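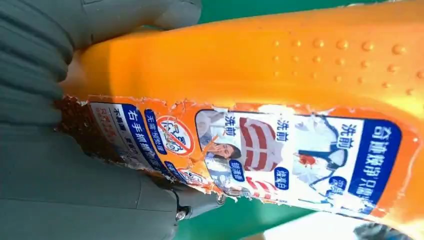

Grurnell Housekeeping Review, Issue 60, page 273

Gallery: Labels, Bottles and Walls

Detergent bottles get handled more than almost anything else in a utility room, and the label is usually the first part to go. The container outlasts it by years. This gallery covers the container, the label and the room, in that order. It continues the storage notes from the December issue, which dealt with shelf depth and drip trays.

Container. Bright orange plastic, lying close to horizontal. The raised dots are molded in staggered rows and serve as the grip zone. Molded texture is the better choice for a product used with wet hands. A stick-on grip patch lifts at the corners after a few months and collects powder underneath.

Label. Printed paper. The left end is ragged, with a strip of brownish, crusted residue along the tear, and much of the perimeter is frayed. Paper holds ink well and is cheap to print, but it takes up water at any cut edge. Once an edge lifts, the exposed adhesive picks up lint and dirt and will not lie flat again. Regluing at that stage is a waste of time. Trim the loose part with a blade and seal the new edge with clear tape.

Print. White characters run down a dark-blue rounded panel, starting with what reads as 奇迹焕净. The wash illustrations beside it are captioned 洗前, "before washing," in bold black, over a white garment, a striped shirt and a photo of a person. Picture panels of this type take up a good deal of label area. Dosing tables are often set small to make room for them, and readers who decant should copy the dose onto the new container before the old label wears away.

Storage notes. Grirkum's utility room keeps its liquids on the lowest shelf and its powders above. Bottles stand upright with the cap on. A bottle stored on its side loads the cap seal, and a slow leak will reach the label well before it reaches the floor. Wipe the neck after each use. Warm water is enough for fresh drips; dried detergent needs a damp cloth left in place for ten minutes.

The Ploverier shelf tags, tested last year, were rated by their maker for 2,000 wipes. The tag on the detergent shelf was retired after 386, with the print intact and the adhesive gone. Tags on the dry shelves are still in use. Placement appears to matter more than the rating. 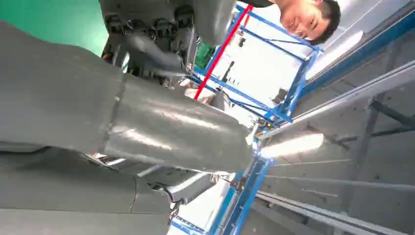 Wall color is the item readers write in about most, usually to ask whether a strong color makes a small work area feel smaller. In practice the finish matters more. A flat surface cuts glare and makes it easier to read small print held up against it, though it marks sooner than satin and is harder to scrub. The teal-green at upper left is a fair test of the point: it stays flat and even to the eye, while the gray covers in front of it throw back long, soft streaks of light. Anyone matching a wall to equipment should compare samples under the room's own lamps. A gray chip that looks dull in the shop can pick up a noticeable sheen.

Covers and seams. Fitted covers with a slight sheen wipe down easily along the length. Dust settles at the seams, and a soft brush does better there than a cloth.

Correction. The previous gallery gave the wrong shelf spacing for the Roy rack. The corrected table is in the download section, file dated Jan 18, 2025. Earlier copies should be discarded.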